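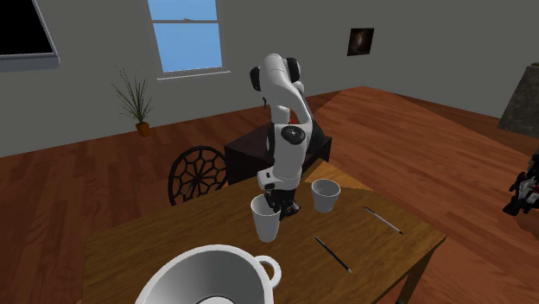
Has anyone's work brought in an AI thing and then cut hours?

ledgerlass
Read that book everyone passes round, the one saying machines wont take jobs, only tasks. Fine. Our place (Solham, invoices and claims) switched to Drostidard in August. 7 of us on the desk then, 4 now. Which tasks did the other three go to?

pikelet_tin
Same at Conine. Different software, same chat from the top. "Frees you up for better work". Still waiting for mine.

ledgerlass
Exactly. And I now check its mistakes all day. 200 claims a shift, used to be half that.

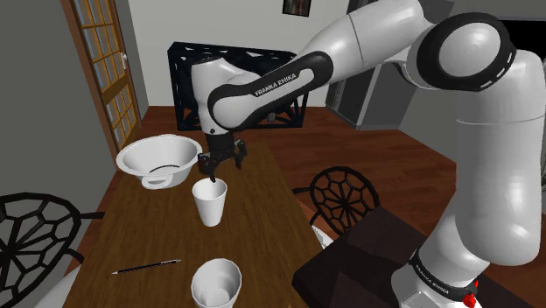
mossgate replies that the jobs went because Solham lost a big contract, the software just got the blame. Says the same desk was shrinking well before August.

ledgerlass
Lost it AFTER. Check the dates.

mossgate
Did. Disagree. Also the book never promised anyone keeps a desk, it says firms have to redesign the work and most dont bother. Chapter 2, worth another go.

pikelet_tin
Bit easy to say if you sell books. El Khatib did retrain people mind you, my old team there got proper paid courses. So it can be done, depends who's running teh place.

ledgerlass
Paid? We got a login and a pdf. Will reread ch 2 Sunday, not promising to like it.

7 replies · 4 shares

Related threads
Books on automation that arent all hype
Union rep says ask for the rota data, worth it?
Drostidard keeps rejecting handwritten forms

Contact us | Forum rules | Back to top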